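Readers of Category Romance in the Umen Lending Collection
Final report, undergraduate project in popular fiction
June 9, 2024

1. Purpose of the study

The project examined how category romance novels are borrowed and read in a small public collection. Category romance refers to short novels issued in numbered monthly lines, usually with a fixed length and a shared cover design. The form sells widely, yet it is often left out of library statistics because many branches do not catalog paperbacks one by one. The Umen collection is an exception. Every paperback has had its own record from the day it was received, and the project team was given access to the loan totals with all borrower information removed.

2. Material

The Umen collection holds 3,265 romance paperbacks. Of these, 974 belong to the Skorkden line, which places its stories in hospitals, country practices and nursing homes. The Usow line, set mainly on farms and in small coastal towns, forms the next largest group. The remainder comes from shorter lines and single titles.

The team read a sample from each of the two main lines and recorded the opening situation, the point of view, the main obstacle between the couple and the placing of the first declaration of love. Each novel was read by two students working separately. Where their records differed, a third student read the passage in question and the entry was settled at the weekly meeting.

3. Findings on plot

The Skorkden novels usually open with an arrival. The heroine takes up a new post, and the man she will marry is already there, most often as her superior. The obstacle is a matter of rank or reputation - a past engagement, a complaint on file, a rumor among the staff. In the later titles the heroine is as likely to be the senior doctor, and the quarrel then turns on professional judgment.

The Usow novels rely more on property. A will, a lease or a failing orchard brings two people under one roof who would prefer to be elsewhere. Rival suitors appear in both lines, but in Usow the rival tends to be a decent person who is let down gently in the last chapters. Point of view stays with the heroine in the older titles of both lines and is shared between the couple in the newer ones.

4. Findings on borrowing

Loans were highest in December in both lines. Holiday titles account for part of this increase, but older books with no seasonal content also went out more often in that month. Books shelved at eye level were borrowed more than those on the bottom shelf, and the team was unable to separate this effect from the popularity of particular authors. 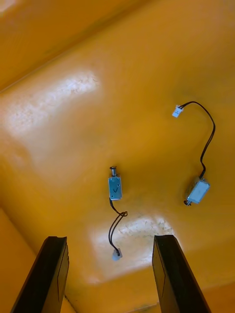 Large-print copies were counted separately. They circulated steadily through the year and showed a much smaller winter rise.

5. Limits

The records show that a book was borrowed and do not show that it was read. Titles passed between friends leave no trace at all. The sample also favors books in good condition, as worn copies had been withdrawn before the project began.

6. Further work

The Stamatopoulos bequest, a private gift of 4,000 paperbacks, is still being sorted and was not available to the team. It is understood to include early Skorkden titles missing from the main shelves. A later group should compare these with the sample described in section 2, using the same reading form, and should add a column for the closing scene - a feature the present form did not record.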